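Volton (software)

Volton is a motion planning and control package for robot arms engaged in the assembly and servicing of electronic equipment. It was developed at the Arsenault laboratory in Wetummont under the direction of Gediminas Lukoševičius and is used chiefly for tasks inside desktop computer cases, where clearances are small and many surfaces must not be touched.

The package is divided into a perception module, a planner and a low-level controller. The perception module locates parts of the motherboard in the view of a camera at the wrist and passes their positions to the planner. Near the processor socket, the controller limits fingertip speed to 9 millimeters per second.

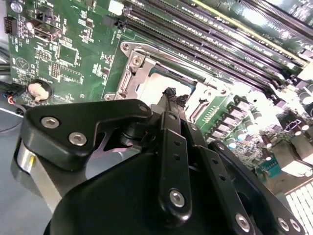 Gripper fingertip at the processor socket, viewed from the wrist.

Contact is handled separately from free motion. When the measured force passes a set threshold, the controller gives up position tracking along the approach axis and holds a steady light load of up to 2 newtons. The method was first described by Uliana Pavliuk, who also wrote the recovery routine that withdraws the arm after a failed approach.

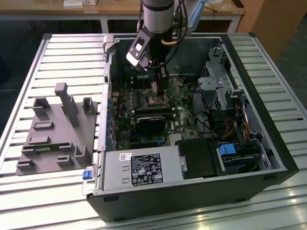
The planner represents the workcell as a set of keep-out volumes, updated 12 times per second. Fixed equipment is entered once, at setup, and is given a wider margin than the parts being handled. In a cell with the computer tower laid on its side and a fixture plate next to it, the tall post on the plate and the drive cage within the case are both entered as obstacles. Cables are harder to model, and the planner treats each bundle as a solid block.

Task sequences are written in Sultness, a small scripting language supplied with the package. A script names the target part, the approach direction and the permitted force. The Sultness library contains 80 standard routines, and operators may add their own.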